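Die Schulwege hängen noch bis in den April

Kulturhaus Arkuta verlängert die Ausstellung mit Kinderzeichnungen aus dem ganzen Viertel

Eigentlich sollten die Stellwände im Kulturhaus Arkuta längst wieder im Keller stehen, und wer die Treppe dort hinunter kennt, der weiß, dass man sie nicht ohne Not zweimal geht. Nun bleiben sie aber doch oben. Die Ausstellung »Mein Schulweg«, für die Kinder zwischen fünf und elf Jahren gezeichnet haben, was ihnen morgens zwischen Haustür und Klassenzimmer begegnet, wird bis in den April hinein verlängert. Seit der Eröffnung sind 652 Besucherinnen und Besucher gekommen, darunter viele Großeltern, die sich mit Lesebrille und viel Geduld von Blatt zu Blatt gearbeitet haben, und auch etliche Leute, die gar kein Kind im Viertel haben und trotzdem eine gute Stunde geblieben sind.

Zu sehen sind 186 Zeichnungen, fast alle im Format A3, die meisten mit Wachsmalstiften gemalt, manche mit Filzstift nachgezogen. Eine Vorgabe gab es kaum: ein Blatt, ein Weg, und am Rand durfte jeder drei Dinge aufschreiben, die auf keinen Fall fehlen dürfen. An diesen Rändern bleibt man besonders gern hängen. Da liest man vom Hund hinter dem grünen Tor, von der Ampel, die immer rot ist, und mehrfach vom Geruch der Bäckerei an der Ecke Lindenstraße, den ein Mädchen aus der zweiten Klasse als braune Wolke quer über das halbe Blatt gelegt hat.

Zusammengetragen und gehängt hat die Arbeiten die Illustratorin Mi-kyung Ban, die seit dem vergangenen Herbst den offenen Malnachmittag im Arkuta leitet. Sie hat lange überlegt, in welcher Ordnung man so viele Wege nebeneinanderbringt. Nach Alter? Nach Schulen? Am Ende entschied sie sich für die Himmelsrichtungen, sodass man jetzt im Norden des Saals auch wirklich die Wege aus den nördlichen Straßen findet und beim Herumgehen einmal das ganze Viertel abläuft, von der Kleingartensiedlung bis zum alten Güterbahnhof. »Kinder zeichnen Wege nicht gerade«, sagt Ban. »Wenn es langweilig wird, ist die Straße auf dem Papier kurz, und wo etwas los ist, braucht sie plötzlich drei Kurven und einen Baum.« Wer den eigenen Straßenzug sucht, sollte also etwas Zeit mitbringen und sich auf den Maßstab nicht verlassen.

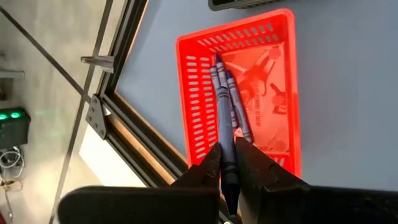 Blaue Wachsmalstifte im roten Korb

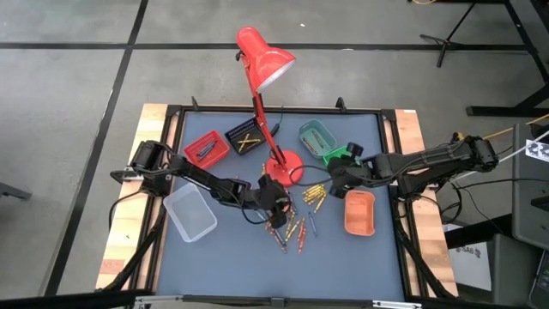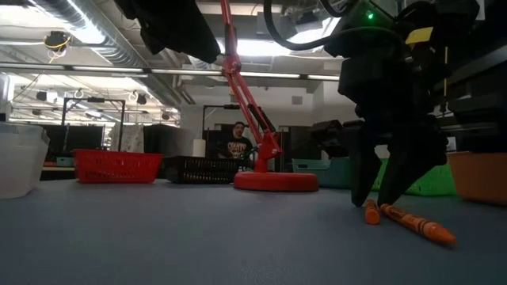
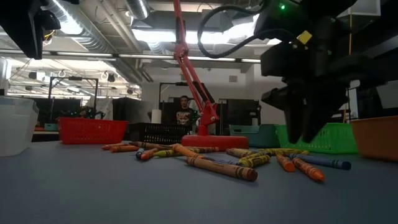 Viertelblatt, Nr. 23, Seite 3

Dass aus der Ausstellung nun auch ein Buch werden soll, ist einem Gespräch am Kuchenbuffet zu verdanken. Der kleine Verlag Flusulia, sonst eher für Wanderführer und Gedichte bekannt, möchte eine Auswahl der Blätter als Heft herausbringen, mit Fadenheftung und einem großen Faltplan in der Mitte, auf dem alle genannten Orte eingetragen sind, auch der Hund. Den Druck übernimmt die Druckerei Đinh aus der Gartenstraße, die schon die Plakate gemacht hat und bei den Probedrucken vor allem mit dem kräftigen Orange gerungen hat, das auf Papier gern etwas müde wirkt. Der dritte Versuch hat dann allen gefallen. Der Verkaufspreis steht noch nicht fest, soll aber so niedrig bleiben, dass man ein Exemplar auch mal eben für die Patentante mitnimmt. Jedes Kind, dessen Zeichnung abgedruckt wird, bekommt sein Heft ohnehin geschenkt.

Ganz ohne Folgen für die Erwachsenenwelt ist das Ganze übrigens auch nicht geblieben. Auf auffallend vielen Blättern taucht die Kreuzung am Wasserturm auf, meist mit sehr großen Autos und sehr kleinen Menschen, und einmal mit dem Hinweis »hier rennen« am Rand. Eltern der beiden Grundschulen haben daraufhin Abzüge davon zur Ortsteilversammlung mitgenommen und dort auf den Tisch gelegt. Das Gespräch sei freundlich gewesen, berichten Teilnehmer, und im Frühjahr soll zumindest geprüft werden, ob die Grünphase für Fußgänger verlängert werden kann. Eine Zusage ist das nicht, aber die Zeichnungen liegen jetzt bei den Unterlagen, und so ordentlich bebilderte Unterlagen gibt es in der Verkehrsplanung vermutlich selten.

Auch von außerhalb kam Post. Die Grundschule in Mindby, mit der die hiesige Schule am Anger schon seit Jahren Briefe tauscht, hat 23 eigene Schulwege geschickt, sorgfältig zwischen zwei Pappen verpackt. Sie hängen seit Kurzem im Flur vor dem Saal, gleich neben der Garderobe, und zeigen eine ganz andere Welt mit viel Wasser, einer kleinen Fähre und erstaunlich vielen Gänsen. Die Übersetzungen der Randnotizen haben Kinder aus der vierten Klasse mit Hilfe ihrer Lehrerin geschrieben – mit einigen Freiheiten, wie man hört, aber sehr lesbar. Im Gegenzug geht nach dem Ende der Ausstellung ein Paket mit hiesigen Wegen auf die Reise.

Für die verlängerte Zeit hat sich das Arkuta noch ein wenig Programm ausgedacht. Mi-kyung Ban bietet Rundgänge an, bei denen Kinder ihre Zeichnungen selbst erklären dürfen, was erfahrungsgemäß länger dauert als angekündigt und dafür umso schöner ist. Beim offenen Malnachmittag kann weitergezeichnet werden, diesmal mit dem Thema »Mein Heimweg«, denn der, das haben mehrere Kinder sehr bestimmt vorgetragen, sei etwas völlig anderes als der Hinweg. Man trödelt mehr, man hat Hunger, und manchmal liegt noch ein Spielplatz dazwischen. Auch Erwachsene dürfen sich dazusetzen. Beim letzten Mal blieb ein pensionierter Briefträger bis zum Schluss und zeichnete seine frühere Runde samt allen Briefkästen, die klemmten – das Blatt hängt inzwischen ganz selbstverständlich zwischen denen der Erstklässler.

Papier ist reichlich vorhanden, über Malkittel oder alte Hemden freut man sich im Haus dagegen immer. Gern genommen werden außerdem Rahmen im Format A3, auch gebrauchte, sofern das Glas heil ist. Abgeben kann man alles an der Theke im Erdgeschoss, wo es während der Öffnungszeiten auch Kaffee und an guten Tagen noch ein Stück vom Streuselkuchen gibt.

Die Ausstellung ist nachmittags ab 14 Uhr geöffnet, der Eintritt ist frei. Der Saal ist über den Hofeingang stufenlos zu erreichen, Kinderwagen können im Flur stehen bleiben. Schulklassen und Kindergartengruppen melden sich bitte vorher im Büro des Kulturhauses an, dann wird auch vormittags aufgeschlossen. Wer seine Zeichnung nach dem Abbau zurückhaben möchte, holt sie dort in der Woche danach ab; der Name des Kindes genügt.

Weitere Meldungen

Bücherflohmarkt im Gemeindesaal sucht noch Kuchenspenden
Wasserturm bekommt neues Dach
Chor am Anger probt jetzt eine halbe Stunde früher
Kleingärten: Warteliste wieder geöffnet
Linie 3 hält vorübergehend in der Gartenstraße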